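Chapter 4
Friendly Packaging: Why We Put Faces on Things

I used to think I was a pretty tough customer. Then I moved into my first apartment and came home with a dish brush that cost twice what I'd planned to spend, because it had eyes. I still have it. The bristles are shot and I can't throw it out.

This chapter is about that feeling and the people who design for it. In Chapter 3 we looked at color and shelf position, and how a package gets noticed in the first place. Now we come to something stranger, our habit of treating a product as if it had a mood. Two dots and a curved line are enough to do it. Your brain reads a face before you've had any say in the matter, and a plain plastic tub with a smile on it starts to seem like good company.

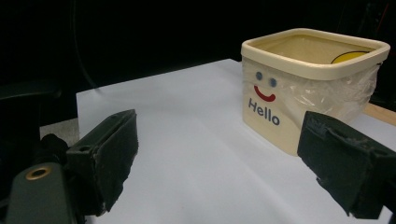 One student in my June class objected that a smile only works on cheap stuff, and that she'd walk away from a grinning washing machine. I think she was onto something! We'll come back to her point in Section 4.3, where price and cuteness start to pull against each other.

Our main case is Tamby, a small housewares firm that sold the same storage line for years in plain white. In 2000 it tried printing faces on part of the line, and the sales staff hated the idea (they thought stores would move everything to the toy aisle, and a few stores did). You'll read the memos, look at the test done with 205 shoppers in Sketuslow, and decide for yourself whether the numbers back up what the company claimed. I have my doubts, and I'll tell you why when we get there.

Before you read on, try something at home. Pick 10 things from your kitchen or bathroom and sort them by how friendly they seem — go fast, don't overthink it. Then look at what the friendly pile has in common. Mine was mostly round corners and pale colors, plus the brush.
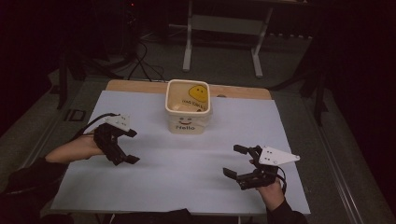

Doesn't this get old, a reader of the last edition wrote to ask, once every jar on the shelf is smiling at you? It's a fair question, and Section 4.1 starts there, with what happens to a face after we've seen it every morning for a year.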